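Widenel > Hand-held Grippers > Fault Notes > Right side drops out on the bag task

Gallery and notes, 2 October 2025

Quick page, more to come when the replacement parts are in. Putting it up now so the Fedley bench doesn't lose a week the same way we did.

Short version – right gripper stops reporting its opening partway through a run. Fingers still move fine by hand. The software keeps the last good number and carries on as if the fingers were sitting still. No beep, no red light, nothing. You finish the run, save it, go on to the next one.

We lost 28 runs before anyone opened the plots. All of them on the bag task. The recorded opening goes flat at some point and stays flat to the end, while the video plainly has the fingers opening and closing. Left side clean in every one.

Things we blamed first, wrongly:

The software update from June. Rolled it back, ran again, same flat line. Rolled it forward again.

The plastic. Clear crinkly bags were giving us trouble with the tracking anyway so they got the blame for this too. But the opening is read at the gripper and doesn't care what is on the table. Swapped in a cardboard box and got the fault on the second try.

The power strip. Moved both units to different outlets. No change.

Then swapped the two cables over, left to right. Fault moved to the left. So it's the cable, or the plug end of the cable. Should of done that on the first morning.

Pennington had a dead one in a drawer that sounds like the same thing. We cut the jacket back on ours near the plug. One conductor broken clean through, a second hanging by a couple of strands. It makes contact when the cable hangs straight and lets go when the wrist rolls outward with the coil pulling. That is why it never showed up in the bench check – the bench check is done with the gripper lying flat.

What the check is now, before every session:

– Plug in, open and close each side fully, watch the number.
– Roll the wrist out and hold for 5 seconds. Number must follow the fingers.
– Lift to working height and do it again with the cable hanging free.
– Pull gently on the plug. Any jump in the number, the cable goes in the bin. Not back in the drawer.

Safety side, because it was asked. Hand-held only, no motor on the fingers, so no pinch risk from this fault. The worry is what happens downstream. If bad openings get into the training set and the arm learns to close at the wrong moment, that's a real arm with real force. Widico have the list of bad files and have pulled them at their end. Please don't copy runs out of the old folder untill it is marked clean.

Also added a stop in the recorder. If the opening number is identical for 2 seconds while the gripper is moving, it halts and complains. It will halt on you sometimes when you are just carrying something with a steady grip. Annoying – leave it on.

Pictures of the bag task. Click for full size. 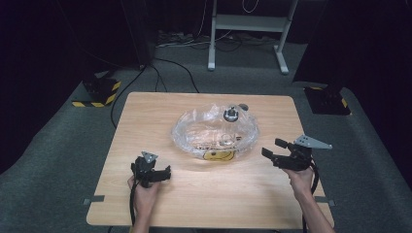

Both grippers up, one each side of the bag.
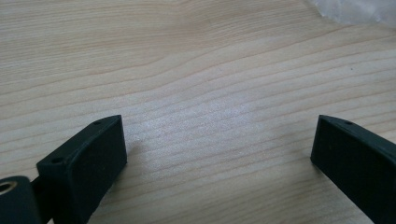 Fingers wide open over bare wood. Just the crumpled edge of plastic in the top right corner.
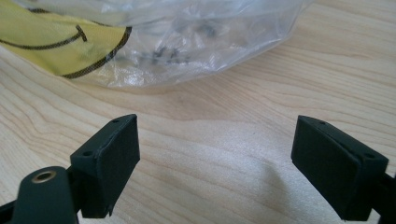

Fingers open again, more of the bag in view. Yellow sheet and small dark bits inside it.

Cable life is the bit we got wrong from the start. The supplier rates them at 800 bends and we took that as plenty, never worked out how fast a working day eats through it. Every reach is a bend. Every time you set the gripper down is another. And the bend isn't shared out along the length, it all lands in the same short piece behind the plug. In the first picture the coiled cable hangs off the right gripper and loops down along the forearm, and a loop like that puts its weight on the plug whenever the arm comes up. So two changes. A strap on the forearm to take the weight, coil goes through it, with enough slack left that the wrist can turn all the way without tugging. And a tally sheet for each cable, date in, runs done, date out. New cable well before the rated figure, don't wait for it to go.

Strap position matters more than we thought. Too near the wrist and the bend just moves to the strap. Too near the elbow and the coil swings and catches the table rim. Middle of the forearm is OK for most people. Left side gets one as well even though it hasn't failed, same cable, same age.

Bad runs can't be patched. We tried pulling the opening back out of the video and it's good for the wide open part, then it falls apart as soon as plastic gets between the fingers. Not worth the hours. They are being redone with new cables, same bag, same table. First batch back looks clean on both sides.

Still open: whether the older runs from before the update have it too. Plots being gone through now, slow work. If you have runs from that time with a flat right side, send the file names to the Widenel bench, not the files.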